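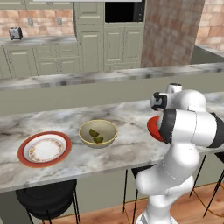 Zudside Robotics Club > Mailing lists > Simulation group

Home | Archive | By thread | By author | Join the list

Filed under: Student projects, Kitchen task

Print this message | E-mail this message

Subject: Re: Wedge task, which runs do we keep?
From: Senga Paterson
Date: August 3, 2018

On the subject of the kitchen runs, one of the second-years wrote:

> I've gone through the folder from July and I make it 3,365 runs in
> all. Of those, 1,821 finish without the arm faulting. The trouble is
> that a run can finish and still be no use, for instance if the
> gripper closes on the rim of the bowl and never gets hold of the
> food. Do we keep those? Also, are we still using the island kitchen
> for the demo, or the plain table that Triritus had last year? The
> table is a lot quicker to render.

Keep them, but put them in a separate folder. Whoever takes over the grasping part in the autumn will want bad grasps to compare with the good ones. I have been through the finished runs with the checking script and 1,196 pass, so that is the set we train on for now. Please don't add to it by hand.

We are staying with the island kitchen. The marking sheet asks for a household setting, and the stools give the planner something to avoid when the arm's base is close to the island. I know it is slow. If you only want to test a change to the gripper, turn the background cabinets off in your own copy and leave the shared one alone.
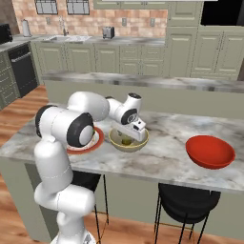

The approach I would like everyone to use is from overhead, with the fingers pointing down into the bowl. Coming in from the side looks neater on the path plot, but the wrist has less room and small items get pushed up against the edge. Chevalier is the branch with the overhead approach in it. Avano is the old one and should not be used for anything new.

Some smaller points:

The plate stays on the island in every layout, even when the task doesn't need it.

If you move the red dish, write the new position in the log. I lost an evening to a layout that had been changed and not noted.

Seeds go in the run name. We had 3 people using the same seed last month and got the same runs back each time.

I can look at the fault logs next, but I need the raw ones and not the summaries. Put them on the shared drive and reply on the list when they are up.

Senga

Previous message | Next message | Back to top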